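How to write error messages for a web form

At Rivadeneyra we make order forms for small shops, and in May I rewrote all the messages on the form for Norkness. These are the steps I follow now.

1. Collect the messages first

Ask the programmer for the list of every message the form can show. Put them in a table with two columns, the old text and the new text. For Norkness the list had 34 messages, and many of them said only "Invalid input".

2. Name the field

The message must use the same word as the label. If the label says "Postal code", do not write "ZIP" or "area code" in the message. Check also the capital letters.

3. Say what to do

"Phone number is wrong" leaves the customer to guess. "Please enter your phone number with the area code" is longer, but the customer can correct it at once. I try to stay under 30 words, usually much less.

4. Put the message beside the field

Many forms collect all messages at the top of the page. With a long form the customer must scroll up and down and remember them. Place each one directly under its field, in a dark red colour, and add a small sign too, for people who do not see red well.

5. Keep what was typed

When the page loads again, all the correct answers should still be there. Ask your programmer about this before the launch. For a comment box with a limit of 2000 characters it is very important.
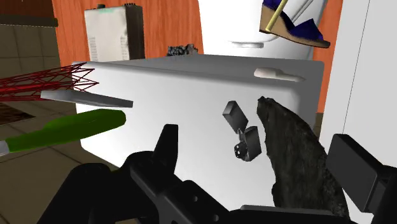 6. Test with difficult orders

Make a list of orders which will break the form, and try each one yourself. Leave fields empty, write letters in the quantity box, paste an address with two lines. Include large goods as well. If the shop sells something like a big white refrigerator, the message about delivery should ask for what the driver needs, for example the floor number, and should not say "Option not available". Write down every message you get and compare it with your table.

7. Read them aloud

I read the whole table aloud the next morning. Some sentences which looked polite on the screen sound angry, and those I write again.

Last changed August 25, 2005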